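Sollura Electrolyte Powder - Frequently Asked Questions

Last updated 21 June 2026

What is Sollura?
Sollura is a powdered drink mix containing sodium, potassium and magnesium salts. It is made by Urka for use during and after long training sessions. It contains no protein, creatine or caffeine.

How do I mix it?
Add one level scoop to 500 ml of cold water and shake until clear. One scoop holds 13 g of powder. Hot water makes the powder clump and should not be used.

How many servings can I take in a day?
No more than 2. Count any other product with added magnesium towards this limit, including Cillerura tablets.

How much sodium does one serving contain?
200 mg. The full table is printed on the back of the tub.

Does it contain sugar?
The Original powder contains glucose, which also supplies most of the energy in each serving. The Tatlı version uses sucralose instead and tastes noticeably sweeter. The mineral content is the same in both.

Can I mix Sollura with a protein shake?
Yes, but the salts can make some whey powders thicken. If this happens, take the two drinks separately.

Is it suitable for vegans?
Both versions are. The flavourings are plant-derived and the scoop is packed in the same tub.

Who should not use it?
Do not use Sollura if you are under 18, have kidney disease or have been told to limit sodium or potassium. Ask a doctor or pharmacist first if you are pregnant or take medicine for blood pressure.

How should I store an opened tub?
Close the lid firmly and keep the tub in a dry cupboard below 25 °C. Leave the sachet of drying agent in place - it is not edible. Use within three months of opening.

My powder has gone hard. Is it still safe?
Small lumps come from moisture in the air and will dissolve with shaking. If the whole tub has set solid, throw it away.

Why does my tub look different?
The label was changed in January. The recipe was not.
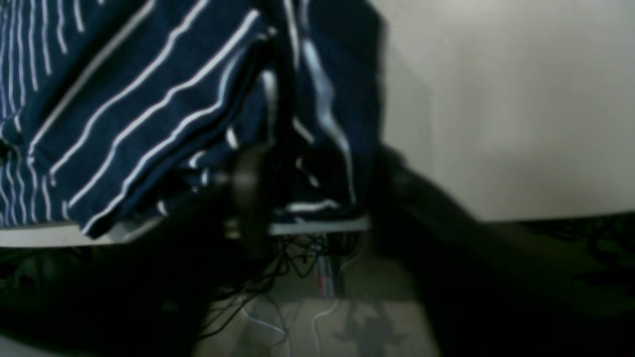

Navy fabric with white pinstripes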